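**Janeiro de 2023**

# A loja de trocas da Lakerura reabriu, e desta vez com os cestos todos à mostra

Fui lá na quarta-feira, logo à abertura, convencida de que ia encontrar a porta fechada outra vez. Mas não! A loja de trocas da Lakerura voltou mesmo a funcionar, depois das obras que se arrastavam desde maio, e quem mora no bairro já pode levar para lá as coisas de casa que não usa e trazer outras. Para quem nunca entrou: entrega-se uma peça em bom estado, recebe-se uma senha, e a senha serve para levar qualquer coisa que esteja exposta. Não há dinheiro pelo meio, a não ser que se queira deixar uma moeda na caixa da entrada (eu deixei, e trouxe um pano de cozinha que não me fazia falta nenhuma).

Durante as obras o material ficou guardado num armazém da Wastent, que também tratou do transporte de regresso. Segundo a folha afixada junto ao balcão, voltaram 447 peças. Dessas, 325 já estão etiquetadas e disponíveis, e as outras ainda vão ser vistas nas próximas semanas, à medida que houver espaço nas prateleiras. Quem deixou lá um abajur ou uma travessa antes das obras e não a encontra agora, portanto, não desespere, que o mais certo é estar ainda dentro de uma caixa.

A grande novidade é a secção dos cestos. Antes estavam empilhados ao fundo, uns dentro dos outros, e para tirar o de baixo era preciso desmontar a torre inteira e pedir desculpa a toda a gente. Agora têm um canto só deles, com boa luz e espaço para os pousar e ver com calma. Parece pouca coisa, mas muda tudo para quem, como eu, anda há meses à procura de um cesto em condições para as mantas da sala. Há de vime, de palma, de corda, com asas e sem asas, e uns quantos redondos que me pareceram de ir ao pão.

As etiquetas também mudaram. São da Tukico, a papelaria da esquina, que ofereceu 10 rolos de cartão e o fio para as atar, e trazem as medidas escritas à mão. Isto dos tamanhos era a queixa de sempre: uma pessoa levava a peça para casa toda contente e depois ela não cabia na prateleira. Eu própria já fui duas vezes devolver a mesma caixa de costura, por teimosia. Desta vez levei a fita métrica na carteira e não precisei dela.

Outra coisa que me agradou foi a mesa para experimentar. Quem quiser saber como fica uma toalha dobrada dentro de um cesto, ou quantos novelos leva uma caixa, pode fazê-lo ali mesmo antes de gastar a senha. Estive uma boa meia hora nisto, a pôr e a tirar, e à minha volta havia mais gente na mesma brincadeira. Às tantas já trocávamos palpites, que aquele era bom para os brinquedos, que o outro ficava melhor na casa de banho, e houve quem mudasse de ideias três vezes por causa da cor.

E a cor é que é o problema, digo-vos já. Entrei decidida a trazer um cesto claro, daqueles cor de mel que ficam bem com tudo, e acabei agarrada a um castanho escuro, grande, de trama apertada e cantos arredondados. O claro é mais alegre, sem dúvida. O escuro disfarça melhor o pó e o pelo do gato, e com alguma coisa cor-de-rosa ao pé fica lindíssimo.

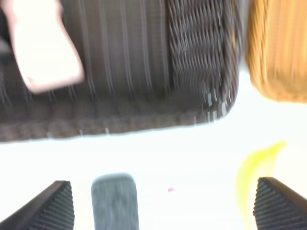

Fiquei, então, com a dúvida e sem cesto nenhum, porque só tinha uma senha e gastei-a no tal pano. Volto para a semana com uma jarra que me ofereceram no Natal e que vai fazer alguém mais feliz do que a mim.

Um aviso para quem pensa levar cestos: só aceitam peças limpas e sem fibras partidas. Ao balcão explicaram-me que basta passar um pano húmido com umas gotas de sabão e deixar secar à sombra, de boca para baixo. Nada de aquecedor, que o vime racha. Se for só uma ponta solta, podem deixá-lo à mesma, porque a oficina Jang, que fica na rua de trás, faz pequenos arranjos e vem recolher o que há para consertar. Já lá arranjaram 184 peças desde que a colaboração começou, entre cadeiras, cestos e tampos de banco, e as que vi expostas estavam muito bem feitas.

A loja abre à quarta e ao sábado, das dez à uma e das três às seis. As senhas antigas continuam válidas, mesmo as azuis, mas têm de ser trocadas pelas novas no balcão antes de se escolher seja o que for. Roupa continua a não entrar. Livros também não, embora me tenham dito que estão a pensar nisso para depois do verão, se arranjarem estante. Loiça, têxteis de casa, cestos, molduras e pequenos móveis que uma pessoa consiga carregar sozinha, tudo isso pode ir. Para peças maiores é preciso combinar antes, deixando o contacto na folha da entrada.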